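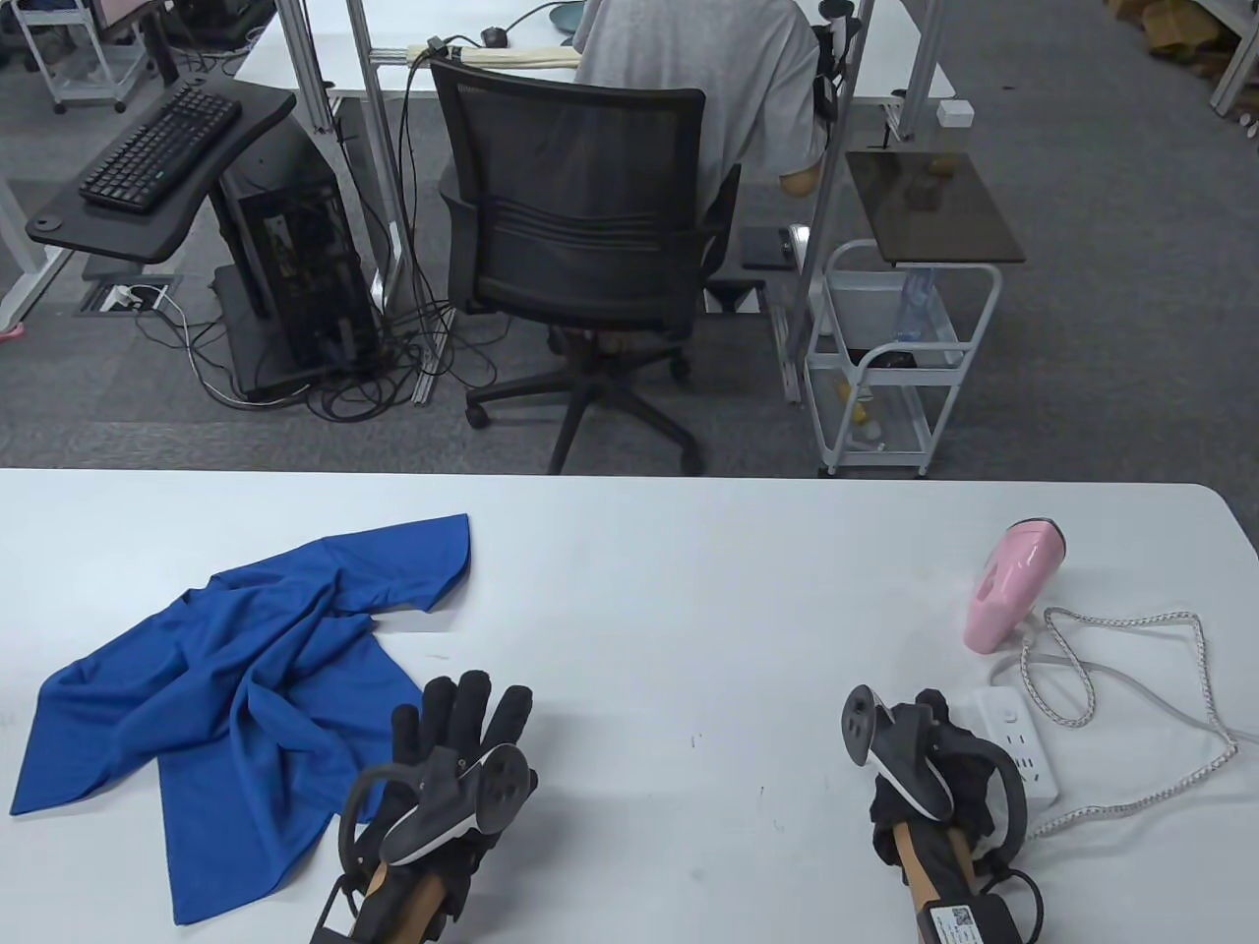
Washam Garment Handling Starter Set: planning and buying notes

If you have come to this page, you are probably somewhere between "we'd like a robot to deal with our shirts" and "what on earth is it all going to cost", and you are very welcome at either end. The Washam set is what we suggest people buy first, before any arm is ordered, so that the handling work can be recorded by hand and you can learn what your own garments ask for.

What comes in the set
Two hand-held grippers with wrist-side mounts, two tracking controllers, knitted gloves in black, straps, spare cable ties and the Vunwood recording software on a licence for 16 months. You supply the table, the garments and whatever you press them with.

Please do budget for the dull things! A good white table, a power strip that reaches it, a small iron or steamer, and a stack of plain T-shirts in one colour. Pressing takes up more table than folding does, and the cord always wants to be where your elbow is, so measure with the iron plugged in and the shirt laid out flat.

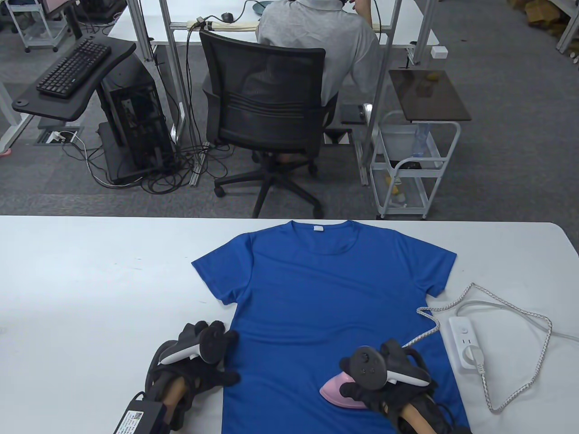 Consuelo Camacho wrote to us that her team had priced the grippers to the penny and forgotten the shirts altogether, and she would now put garments on a line of their own, with enough to replace any that lose their shape.

We agree with her, and we've added a garment line to the planning sheet. Order code for the sheet is 401, and it's free to anyone, customer or not.

Choosing your gripper cameras
The standard camera is fine for folding and for most table work. If your people will be working right up against things, have a word with us about the close-focus lens, which adds £97 per gripper and can be fitted later if you'd sooner wait and see (plenty do, and we don't mind a bit).

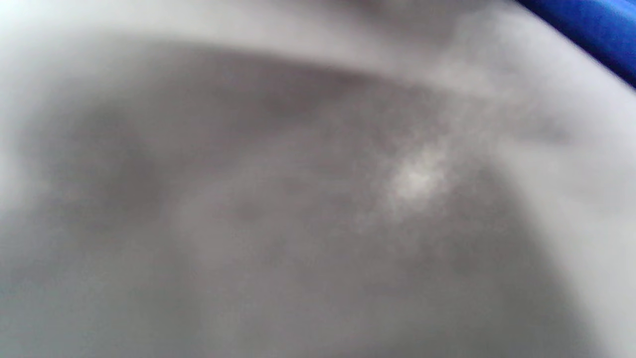 I'd wait, personally. We bought both lenses at the start and only ever needed the one on the right hand. Damián Huerta

Fair enough, and thank you, Damián. The lenses are sold singly for just that sort of case.

Space and people
Allow a table that one person can stand at comfortably, with room to spread a shirt and push it aside again. A corner of a working office will do nicely as long as the cables are kept out from underfoot. Plan for two people taking turns, as gloved hands get tired sooner than you'd think.

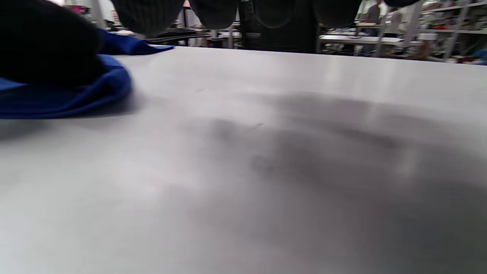

Spare gloves are sold in packs of 16, and we'd put one pack in the first order, along with a second set of straps. Delivery is from our Zeltside store and Montserrat Trujillo looks after quotes, so do mention any garments bigger than a shirt when you write to her. Sheets and duvet covers need the long table, and that is quoted separately.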